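Shared Kitchens and Household Waste in Student Housing
Project report, second-year group, Vostport
Group members: Clémence Riviere, Thiện Tạ, Aurélien Boyer
Supervisor: Monique Carré

1. Introduction
The project examined how residents of the Renaud building sort their food waste, and whether clearer labels would change what is put in the general bin.

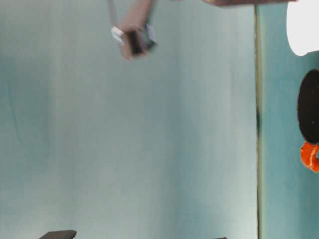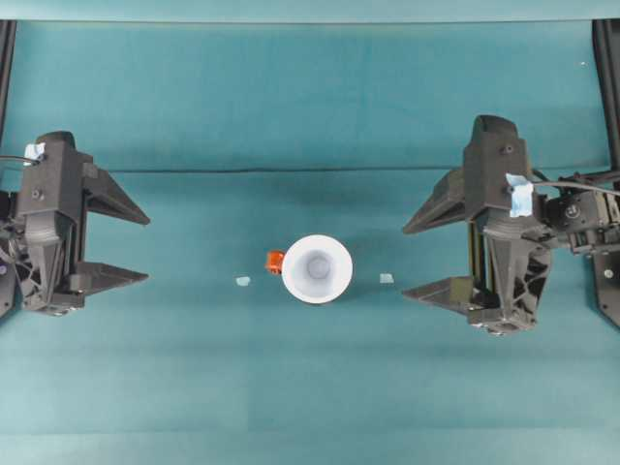
The building has 110 residents on four floors. Each floor has one shared kitchen, and collection is arranged by the town of Plistden.

2. Method
A short questionnaire was placed under every door in June. The bins on two floors were given new labels – large print, with drawings of common items – while the other floors kept the old ones. Bags were weighed before each collection.

3. Findings
Residents on the labelled floors put less food in the general bin. Tea bags and eggshells were the items most often misplaced. Several replies mentioned smell as the main reason for not using the food bin, and asked for a lid that closes properly.

4. Limits
The weights include packaging, and one collection was missed. Colette Perrin of the housing office provided the earlier records, which do not separate the floors.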